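Foro de la Asociación Profesional de Corte y Confección Holtuvus
Sección: Equipamiento del taller
Tema: Criterios para la renovación de las bases cuadriculadas de las mesas
Iniciado por: Secretaría_Técnica
2020-02-03

Secretaría_Técnica escribió:
Estimados asociados:
Se abre a consulta el borrador de recomendaciones sobre superficies de trabajo para los talleres adheridos. El texto vigente admite cualquier cubierta con retícula impresa, sin indicar color ni tolerancia de medida. Se propone incorporar dos requisitos: comprobación anual de la cuadrícula con regla metálica y preferencia por tonos claros con línea blanca, que cansan menos la vista en jornadas prolongadas. Las alegaciones se recibirán en este mismo hilo.

Jarmo Juntunen escribió:
Agradezco la iniciativa y manifiesto mi conformidad con el primer requisito. En nuestro taller se comprobaron 13 mesas el pasado mes de septiembre y en 9 de ellas la retícula presentaba desviaciones que afectaban al corte de piezas largas. El segundo punto me suscita reservas. La línea blanca sobre fondo claro ofrece poco contraste cuando se trabaja con entretela o con papel de seda, y obliga a reforzar la iluminación lateral. Tono verde azulado pálido con cuadrícula blanca.

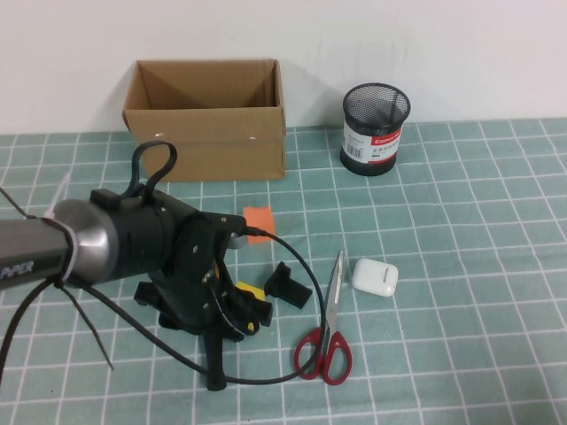 Emese Mészáros escribió:
Discrepo respetuosamente del señor Juntunen en cuanto al contraste. El patronaje se realiza mayoritariamente sobre papel opaco, y en ese caso la línea solo se consulta en los márgenes. Un fondo oscuro fatiga más al cabo de varias horas, según la experiencia de nuestras oficialas. Solicito, en cambio, que el borrador regule la fijación de la cubierta al tablero, asunto que no se menciona en ningún apartado.

taller_clotel escribió:
Nos adherimos a lo expuesto sobre la fijación. En Clotel se utilizó cinta de doble cara y la cubierta formó bolsas en las esquinas. El proveedor Plamotetti nos presupuestó la sustitución en 273 euros por mesa – cantidad difícil de asumir para un taller pequeño. Rogamos que se establezca un plazo transitorio.

Jarmo Juntunen escribió:
En respuesta a la señora Mészáros: el papel opaco no es la norma en novia ni en lencería. Mantengo mi alegación y propongo que el color quede a criterio de cada taller. Respecto a la fijación, nada que objetar.

nel_patrones escribió:
¿Se ha previsto alguna ayuda para la renovación? En la convocatoria anterior la asociación cubría hasta 75 euros por mesa y el formulario ya no figura en la web.

Secretaría_Técnica escribió:
Se toma nota de todas las alegaciones. El formulario volverá a publicarse en el apartado de trámites. La preferencia de color pasará a redactarse como orientación no vinculante y se añadirá un apartado sobre fijación de cubiertas. El plazo transitorio se encuentra en estudio.

Emese Mészáros escribió:
Conforme con la redacción orientativa. Ruego que el apartado sobre fijación se someta también a consulta antes de su aprobación.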